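Notebook, Farneck sim bench
February 25, 2020

Carried on with the contact rules for door work. Chaiwat and I went through draft 2 this morning line by line, with Glenys dialled in for the first half. Clomex want our house rules written up before anyone drives the Brudorgate doors for real, and they want the simulator runs done under the same rules, so from today a sim run that breaks a rule is a failed run even if the door opens.

That last bit took most of the meeting. Chaiwat's view was that sim time is cheap and people should be free to bash into things while they learn. Glenys said operators carry their sim habits straight over to hardware and she would sooner have slow runs. I agree with her, with one exception: there will be a scratch mode where anything goes, and nothing from scratch mode gets saved to the Kandpal folder. Bit-na to add the switch. It should default to off.

Rules as they stand after this morning:

1. Square up to the door before extending. No reaching across the body to get to a handle.

2. Name the surface before you touch it. Operator says "door", "frame" or "wall" out loud, the second person writes it down. If you can't tell which one it is, back off and look again from further out.

3. Touching a wall or a frame is an event and gets logged, however light. Touching the door leaf is allowed only after the call.

4. Speed cap of 40 mm/s once the gripper is inside the approach zone. The zone is 800 mm deep, measured out from the closed leaf. It applies on the way out as well. Emlyn's old rule only covered the way in and he has agreed to change it.

5. Fingers closed for any move that isn't a grasp.

6. Two people on every logged run, one driving and one writing. No swapping mid-run.

7. Stop and hold on loss of the wrist view. Do not retract blind.

Ran these after lunch with Bit-na driving and me writing.
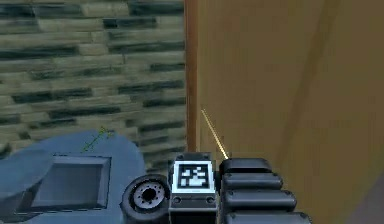

Rule 2 is the one I most wanted to try, and the wording in draft 1 ("identify the target visually") was no help to a driver. It didn't say what to look for or from how far away. Close in, the operator loses nearly everything that would tell them where they are. With the block up at the join, the stonework on one side and the plain tan panel on the other were all Bit-na had to go on, with the brown strip between them, and the finger pads sat over the panel side. She called "door", which I wrote down. Then I asked her whether she would have called it the same way without having seen the approach, and she said no, she'd have said "flat thing". Fair enough. So the call has to be made before the approach zone and then confirmed inside it, two calls, and if they differ the run stops. Changed rule 2 to say that. I also want the brown strip treated as frame for logging purposes, and I've put that in the surface table so we don't argue it each time.

Also on the close view: check the tag on the block is fully in sight at the point of the confirm call. If it's partly out, the pose isn't to be trusted and the call doesn't count. Chaiwat is going to look at whether the logger can flag it. Until then the writer ticks it by eye.

Speed cap. Bit-na finds 40 too slow and told me so several times. I drove one myself and it is tedious. Leaving it where it is until Carys has looked at the stopping numbers for the real arm. If she's happy we can revisit it, but I don't want the sim cap set by how bored we get.

Second part of the afternoon was the approach zone itself. The 800 mm works well for a single door on a straight wall. In the corridor model it gets awkward at the corner, where the double door and the tan door are on adjacent walls and the zones overlap.

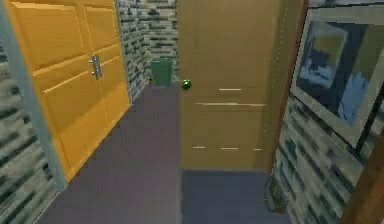 Corner of the corridor model: double door at left, tan door straight on, green bin in the far corner.

Questions that came up, with what we settled:

Overlapping zones. Take the stricter reading. If the base is inside both zones, both doors count as targets and the driver has to name which one they're going for before moving off. Touching the other one is then an event.

Loose items. The bin and the wire basket need to be in the surface table too. They weren't in draft 1 at all. Added "movable" as a fourth call. Any contact with a movable is logged, and if it shifts, the run ends. Emlyn thinks ending the run is harsh for a bin. I've left it in and put his initials beside it.

Floor mat. The mat goes right up to the foot of the tan door. In sim it makes no difference to the drive that I could find, but on site a mat edge could catch a caster. Squaring up (rule 1) is to be finished before the base reaches a mat, and no turning on the spot while on it. Carys to check against what's laid at Brudorgate. I have asked twice for the floor schedule and still don't have it.

Handles. A knob and a vertical pull need different grasps and I don't think one rule should cover both. The pull on the double door is simple, fingers round the bar. For the knob we need a limit on twist and a rule about what to do when it slips. Parked for draft 3. Nobody is to log a knob run till then.

Pictures on walls. Treat as wall. Bit-na asked whether a frame hanging on a wall is a "frame" for the purposes of rule 3, and since the answer changes the log, the word in the rules is now "door frame" everywhere. Must remember to fix this on the call card as well. The card is out of date in other ways: it still has the October wording for the stop call.

Log sheet. Column order is wrong for writing at speed. Call 1, call 2, tag, event, time is how it happens, so that's how it should be printed. I filled in 21 lines on the old sheet and had to go back and correct the tag column on several of them. Scanned it anyway.

To do:

- me: draft 3, surface table, reprint call card
- Bit-na: scratch mode switch, default off
- Chaiwat: tag flag in logger
- Carys: stopping distances, mat check
- Emlyn: send me his exit-speed note so I can cite it
- Glenys: ask Clomex if they want the sheets or only the summary

Sim bench left at the corridor start pose, logger off.

Recent entries
Contact rules, draft 1 comments
Call card wording
Kandpal folder: naming and what goes where
Wrist view dropouts
Brudorgate door list (incomplete)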